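Studentische Projekte | Umwelt und Alltag | Wintersemester

Leihtassen am Campus Zostcombe: Bericht über ein Pfandsystem

Projektgruppe: Lotte Bakker, Matěj Oravec, Ayantu Yimer
Betreuung: Dagmar Sýkora

1. Ausgangslage

Im Café Hilley, das sich im Erdgeschoss unseres Institutsgebäudes befindet, wurden heiße Getränke bis zum letzten Sommer fast immer in Pappbechern ausgegeben. Wer am Tisch trank, konnte eine Porzellantasse verlangen, aber die meisten Gäste gehen mit dem Getränk in den Seminarraum oder in die Bibliothek. Vor Beginn des Projekts hat uns der Pächter Otakar Holub erlaubt, seine Bestelllisten anzusehen. Aus diesen Listen ergab sich ein Verbrauch von fast 3.000 Pappbechern im Monat während der Vorlesungszeit. In den Ferien ist der Verbrauch sehr viel kleiner, und wir haben diese Monate deshalb nicht verwendet.

Unsere Aufgabe im Kurs war es, eine kleine Veränderung im Alltag der Hochschule zu planen, durchzuführen und auszuwerten. Wir haben uns für Leihtassen mit Pfand entschieden. Die Gäste sollten das Getränk in einer normalen Tasse aus Keramik mitnehmen und die Tasse später an einer von mehreren Stellen im Gebäude zurückgeben können.

2. Planung

Zuerst mussten wir über das Material sprechen. Matěj wollte Becher aus Kunststoff mit Deckel, denn sie sind leicht und gehen nicht kaputt. Lotte und Ayantu waren für Keramik. In einer Vorbefragung mit Gästen des Cafés haben sich die meisten ebenfalls für Keramik ausgesprochen, oft mit der Begründung, dass der Kaffee darin besser schmeckt. Ob das wirklich so ist, haben wir nicht untersucht.

Bei der Firma Paulík, die gebrauchtes Geschirr aus Hotels weiterverkauft, konnten wir 300 Tassen bekommen. Sie waren nicht alle gleich, was uns am Anfang gestört hat. Später haben wir gemerkt, dass die Gäste sich gern eine bestimmte Form aussuchen. Alle Tassen haben einen Henkel und fassen genug für einen großen Milchkaffee.

Für das Pfand haben wir eine Marke aus Metall eingeführt, die wir Peso genannt haben. Der Name war zuerst nur ein Witz in der Gruppe, er ist aber geblieben. Man kauft den Peso einmal an der Kasse, gibt ihn für eine Tasse ab und bekommt ihn zurück, wenn man die Tasse wieder ins Café bringt. Bei den anderen Rückgabestellen war das schwieriger. Dort musste man einen Zettel mit seinem Namen in die Tasse legen, und der Peso lag am nächsten Tag an der Kasse bereit.
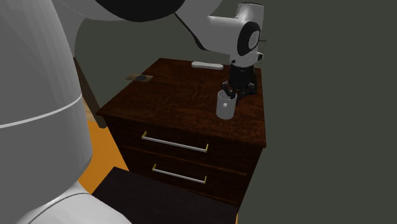
Die Rückgabestellen haben uns mehr Arbeit gemacht als alles andere. Zu Beginn gab es Kisten auf dem Flur, die niemandem auffielen und die von der Reinigung zweimal weggestellt wurden. Danach haben wir mit niedrigen Schränken gearbeitet, die in den Gebäuden schon vorhanden waren. Bei der Auswahl der Tassen und der Möbel spielte auch die Farbe eine Rolle: Eine hellgraue Tasse neben einem Schrank aus dunklem, rotbraunem Holz erkennt man sehr gut, während die braunen Tassen aus der Lieferung vor solchen Möbeln leicht übersehen werden. Wir haben darum die hellen Tassen zuerst in Umlauf gebracht und die braunen für die Tische im Café behalten. Das Einsammeln am Abend dauerte dadurch weniger lang, besonders im oberen Stockwerk, wo das Licht nach 18 Uhr nur noch zur Hälfte brennt.

3. Durchführung

Das Pfandsystem lief vom Beginn der Vorlesungen bis in den Dezember. In der ersten Woche stand immer jemand aus der Gruppe neben der Kasse und hat das Verfahren erklärt. Ab der zweiten Woche hat das Personal diese Erklärung übernommen. Herr Holub hat darauf bestanden, dass der Pappbecher weiterhin erhältlich bleibt, und zwar ohne Aufpreis. Wir hätten gern einen kleinen Aufpreis gehabt, aber wir verstehen, dass er keine Diskussion mit Gästen an der Kasse führen wollte, wenn um 10 Uhr die Schlange bis zur Tür reicht.

Die Ausleihen wurden an der Kasse mit einer eigenen Taste erfasst. Insgesamt sind 1.462 Ausleihen verzeichnet. Wir nehmen an, dass die echte Zahl etwas höher liegt, weil die Taste in der Eile manchmal vergessen wurde. Einen Anstieg gab es, als das Wetter kälter wurde und mehr Tee verkauft wurde. Tee trinkt man langsamer, und einige Gäste haben uns gesagt, dass er im Pappbecher nach einer Weile nach Papier riecht.

Das Spülen war anfangs ein Streitpunkt. Die Maschine im Café ist klein und wird um 16 Uhr zum letzten Mal gestartet. Tassen, die später zurückkamen, standen bis zum Morgen, und der Kaffeerest trocknete an. Ayantu hat deshalb vorgeschlagen, neben jede Rückgabestelle einen Hinweis zu hängen, dass man die Tasse kurz ausspülen soll. Im Erdgeschoss hat das gut funktioniert, denn dort ist eine Teeküche. Im oberen Stockwerk gibt es nur das Waschbecken in den Toiletten, und das wollten viele verständlicherweise nicht benutzen. Dazu kommt, dass Tassen mit einem tiefen Ring am Boden in der Maschine Wasser sammeln. Man muss sie schräg in den Korb stellen, sonst bleibt oben eine kleine Pfütze mit Kalkrand zurück.
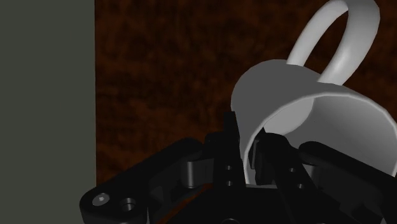

Warum wurde das Pfand nicht höher angesetzt, damit weniger Tassen verschwinden?

Ein höheres Pfand hätte nach unserer Vorbefragung viele Gäste abgehalten, vor allem Studierende im ersten Semester, die nur kurz im Gebäude sind. Wir haben den Peso deshalb so teuer gemacht wie einen kleinen Espresso und einen gewissen Schwund in Kauf genommen.

4. Ergebnisse

Bei der Inventur am Ende fehlten 23 Tassen. Darin sind die zerbrochenen schon enthalten, soweit sie uns gemeldet wurden. Für uns war das eine Überraschung, denn Frau Sýkora hatte uns vor dem Projekt gewarnt, dass in einem ähnlichen Versuch an ihrer früheren Hochschule fast alles Geschirr verloren ging. Ein Teil der fehlenden Tassen steht vermutlich in Büros. Wir haben eine freundliche Nachricht an alle Abteilungen geschickt, worauf mehrere Tassen vor der Tür des Cafés abgestellt wurden, leider erst nach der Inventur.

Der Verbrauch von Pappbechern ist gesunken, aber weniger stark, als wir gehofft hatten. Besonders am Morgen greifen die Gäste weiter zum Pappbecher. In den Gesprächen wurden dafür verschiedene Gründe genannt: Man will die Tasse nicht im Bus tragen, man hat den Peso zu Hause vergessen, oder man braucht einen Deckel. Für den letzten Punkt haben wir keine Lösung gefunden. Deckel aus Silikon, die auf unterschiedliche Tassen passen, hat Matěj ausprobiert, doch auf den schmaleren Tassen sitzen sie zu locker.

5. Was wir anders machen würden

Wir würden die Rückgabestellen vor dem Start mit der Reinigung und der Hausverwaltung besprechen. Außerdem würden wir die Zettel mit den Namen weglassen. Sie wurden feucht, waren schlecht lesbar und haben zu Verwechslungen geführt. Lotte hat für die Fortsetzung eine einfache Liste an der Kasse vorbereitet, in der jede Tasse eine Nummer bekommt.

Das Café Hilley führt die Leihtassen im Sommersemester weiter. Die übrigen Pesos liegen bei Herrn Holub und können dort bis zum Ende der Prüfungszeit zurückgegeben werden.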